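Speaker notes, Nermin Bozkurt
Robotics elective, end-of-term talk for families and staff
Slot is 20 minutes with questions. Clicker is in the side pocket of the bag.

Slide 1. Title

Say good evening and say who I am. I teach the robotics elective at Wencombe, and I have run it for two terms. The students named their project Torkham and they would like it called that.

Point to the table at the back. Students will be standing there afterward and will talk to anyone who walks up.

Slide 2. What the class set out to do

The goal was to have a robot learn simple tabletop jobs from people doing those jobs. A student holds a gripper in one hand, squeezes it, and moves things on a table. A camera on the gripper records each try. Later, a program learns from the recordings what to do when it sees something similar.

Most people in this room have seen robots that follow fixed steps. Explain that a fixed program breaks when the cup is an inch to the left. Our students found this out in the first week with the old arm, and it made the reason for the project clear to them.

Slide 3. Picking the jobs

We let the class choose. They wanted pouring, stacking, sorting, tying a shoelace and cracking an egg. I said no to the egg. The shoelace was dropped after two sessions. We kept moving cups, standing cups up, and taking a stick out of a cup and putting it back.
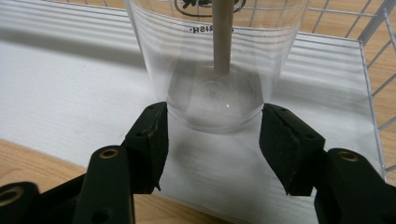
Clear plastic was the students' idea, and it was a good one to argue over. A solid-colored cup is easy to find in a picture. With a clear one, the camera gets the surface behind it as well, bent a little by the curve of the wall. The lettering on the far wall reads backward through the plastic, and the wooden dowel shows inside it. A person sorts all that out without trying. For a program it is a lot of extra lines that may or may not be part of the cup. Pause here and let people look.

The other lesson was grip force. Thin cups bend. The class wrote a rule on the board: close until you touch, then stop. Squeezing a trigger gently sounds easy, and some of the strongest students in the group had the most trouble with it.

Slide 4. How a session runs

Two students at a table. One holds the gripper, the other keeps the log and resets the objects. They switch every 70 tries. We started with longer turns and people got sloppy near the end.

The log has four columns: try number, job, good or bad, and notes. Bad tries stay in the log. Tell the story of Dağdelen table, where the log keeper wrote "sneezed" in the notes and the rest of the class used it as a category for a month. (Tables are named after places the students made up or picked off old maps. The other one is Wutow. Skip this if short on time.)

Slide 5. Numbers

The target was 700 recorded tries by the end of May. We finished with 560 that we were willing to keep. The main reason for throwing out a recording was moving too fast. The second was a hand or sleeve getting in front of the lens.

The last round of testing was on standing a cup upright. The trained program got it right 73 percent of the time. Say plainly that this was on our own table with our own cups. We have not tried it anywhere else.

Slide 6. What went wrong

Start positions. In the early sessions everyone began with the fingers wide open over the middle of the table and the cup in nearly the same spot. The program learned the spot. When we moved the cup, it went to the old place and closed on air.

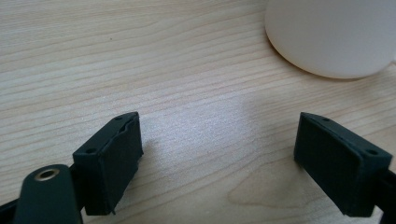
We fixed this by having the log keeper choose where things go, with the person holding the gripper facing away until called. It slowed each session down and the students complained, but the next set of recordings was much more useful.

Second problem was light. Glare on a pale table changes through the afternoon. We now write the time of day at the top of each log sheet. One group came in on a Sunday to record in morning light and those tries turned out to be some of the clearest we have.

Third was loose screws. Check them before every session. We lost most of a day to a fingertip that had worked itself crooked.

Slide 7. What students are graded on

Parents will ask. Half is the log and the written report, half is the work at the table. A low success rate does not lower the grade. A missing log does.

Slide 8. Next year

Two more grippers if the budget allows. More kinds of cups. The students want to try the shoelace again and I have told them they can have one week for it.

Thank the shop teacher for the use of the bench. Take questions. If someone asks about cost, the parts list is on the handout, second page.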